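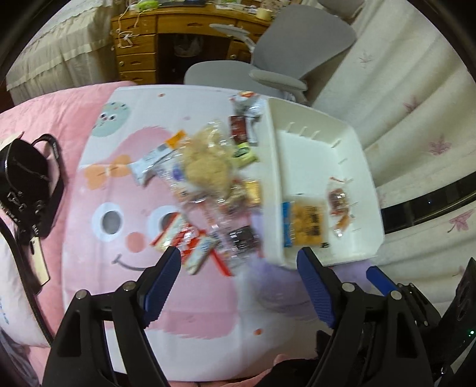

Figure 7. Hand-held gripper, fingers open, above packaged goods and a white plastic tray.

7. Fault 205: Finger Pads Slip or Fail to Close Evenly

Fault 205 is recorded when the two fingers of the Harnora hand-held gripper do not reach the closed position together. The usual signs are a packet that turns in the grip, a packet that drops on the way to the tray, or one finger that stops short of the other. Thin, crinkled wrappers show the fault sooner than rigid boxes do.

CAUTION: Pinch hazard. Keep hands, hair and cords away from the finger hinges whenever the unit has power. Do not clear a jammed wrapper by hand until step 2 has been completed.

7.1 Clearing the fault

1. Release the trigger and allow both fingers to open fully.
2. Switch off the unit and wait until the indicator light goes out.
3. Remove any wrapper, crumbs or loose thread from between the fingers. Soft bedding and pillows shed lint, which collects in the ridges of the pads.
4. Wipe both blue pads with a dry, lint-free cloth. Do not use alcohol or any oil-based cleaner.
5. Press along the full length of each pad. If an edge lifts, replace both pads as a pair (part number 3144).
6. Check the bolts at the top of each finger. Tighten a loose bolt by hand with the key supplied, and stop when it is snug.
7. Switch on the unit. Open and close the fingers three times with nothing between them.
8. Pick up one soft packet, move it to the tray and release it. If the packet turns or falls, go to 7.2.

NOTE: Open bags should not be used for the test in step 8. Crumbs on the pads will bring the fault back.

7.2 If the fault returns

Stop work and discard the recording in progress. Recordings made with uneven fingers must not be submitted, even when every item reached the tray.

Write down the fault number, the type of package being handled and the surface beneath it. Send these details to Pronum Service, Plalley office, attention Colleen McKinnon or Kornél Rácz. Units with a serial number below 2739 must be returned for a hinge inspection before further use.

WARNING: Do not open the hinge housing. It contains a spring under tension.

Section revised Mar 21, 2022. Approved by Unathi Ngubane, Product Safety.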